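Dec 25, 2022

The house is asleep, the dishwasher is humming, and I have half an hour before somebody wants pancakes, so I am going to tell you about walking to the Ellum reservoir in winter. I have done it 12 times now and I'm still not tired of it!

We moved to Alenwood in a very wet January, and for the first few weeks I only knew the town through a car windshield. Then the car was in the shop and I started going everywhere on foot. What a difference that made. There's a lane behind the feed store that doesn't look like it goes anywhere, and it takes you straight up through the Fahy woods — past the old orchard wall, over the brook, and out on top with the whole valley in front of you. It takes me two hours if I don't stop, and I always stop.

Winter is the best time for it, and I will argue that with anyone. The leaves are down, so you can see the shape of the hills. You can hear the brook long before you get to it. The owls start up at four in the afternoon (four!) and if you stand still by the wall you get one on each side, calling back and forth across the path. In July it's all bugs and brambles up there, and you can't see past the next bend.

I travel light. A thermos, a cheese sandwich, dry socks in a bread bag, and one key taken off the big ring so I don't jingle the whole way up.

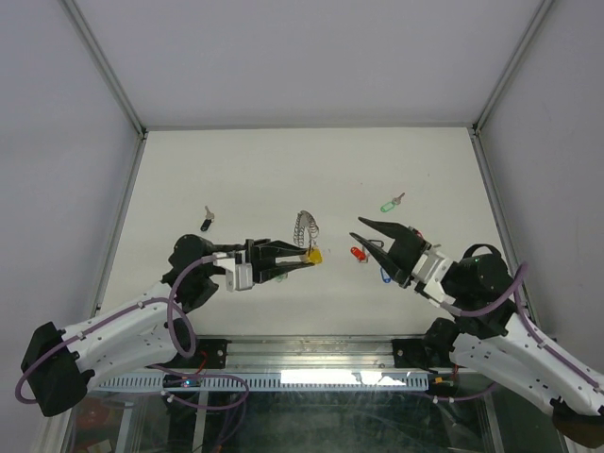 My sister wrote back after my last post that I was making the climb sound far too easy, and that the stretch above the brook had nearly finished her off in the fall. Fair enough! It goes up 400 feet and most of that comes all at once, over roots. Go slow there and take the left side, where the ground is firmer. Coming down I use a stick, usually whatever I find lying by the orchard wall, and I leave it at the bottom for the next person.

If you only have an hour, do the lower loop. You start at the same lane, turn right at the brook and come out by the Stendura mill, where the path is flat and wide enough for a stroller. The bakery across from it sells a seeded roll that I think about more than I should, though they close early this time of year.

I'm hoping to get up there again tomorrow, before the snow they keep promising. I want to see if the three herons are still at the far end of the reservoir — they were there last week, standing on the ice with their shoulders up, and I stayed until I couldn't feel my feet.

Okay, I hear footsteps upstairs. Pancakes!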